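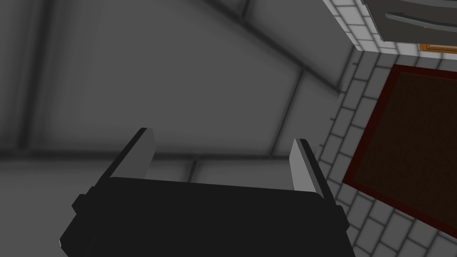
Cirkeo group ride log

Ride records from a motorcycle club that meets in Worska. Read the problems section before you use the numbers for anything. Most people who have asked for this file wanted it to prove something, and I doubt it can.

What it contains

743 rows, one per rider per ride, covering 73 club rides. Each row has a ride number, the rider's code, engine size band, start time, finish time, miles claimed, number of stops and a free text note. The last column is the one worth reading.

Files

rides.csv: one line per ride, with the planned route name and the planned distance
riders.csv: rider codes and the engine size band, nothing else
log.csv: the 743 rows
notes.txt: the longer notes, which wouldn't fit in a sensible column
routes/: route files for the rides where somebody remembered to save one

Where it came from

Riders filled in a paper card at the final stop, normally over a plate of chips. The cards were typed up later, in batches, by me. I have fixed spelling in place names. I have left the mileages alone, including the ones I don't believe.

Known problems

Mileage. Riders copied the figure from the trip meter, when they had reset it. Plenty hadn't. On the Serrano loop the claimed distances for the same road on the same day differ by 19 miles, and I don't accept that anyone got that lost. Use planned_miles from rides.csv if you need a distance at all.

Times. Start time means when the rider thinks they left the car park. Groups set off in waves and the cards don't say which wave. Any average speed you work out from these columns will be rubbish, and please don't post it on a forum with our name beside it.

Fuel. There used to be a fuel column. I took it out. People were dividing a pump receipt by a trip meter they hadn't reset and calling the result economy.

Missing riders. Those who turned off early never filled in a card. So the log says almost everyone finishes, and it says so for a bad reason. The wet rides in March are the worst for this.

Who is in it. Club members who like riding in a group and stopping for lunch. If you want to know how motorcyclists in general behave, look elsewhere.

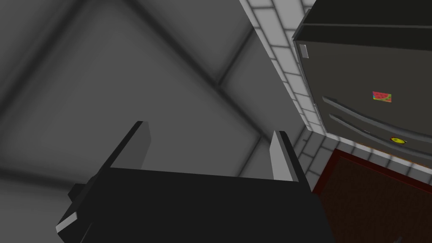

Engine size bands are small, middle and large. The split was chosen before I took over and I have never seen a reason written down. A few riders changed bikes part way through and kept the same code, so riders.csv shows only the latest band. I may fix that if the old membership forms turn up.

Things it has been used for

Picking lunch stops, which it does well enough. Settling an argument over whether the Serrano loop takes longer clockwise, which it didn't settle. Someone also ran it through Simow, the route planner, to get "typical group pace" for a new ride. The planner gave a figure to two decimal places. We rode it and were late for lunch.

Please don't use it for

Insurance quotes, accident risk, tyre life or comparing one make with another. There are no makes in the file. A tyre note does appear on a handful of rows, including one claiming 3,000 miles from a rear, and I have no idea how hard that bike was ridden or what the pressures were.

Privacy

Rider codes were drawn at random and the key isn't in the download. Home postcodes were never collected. A few notes mention nicknames, and I've replaced those with the rider code where I spotted them. If I missed yours, get in touch through the club page and I'll change it.

Version

This copy was put together on 9/17/22. Earlier copies still include the fuel column. If yours has one, delete it and download the file again.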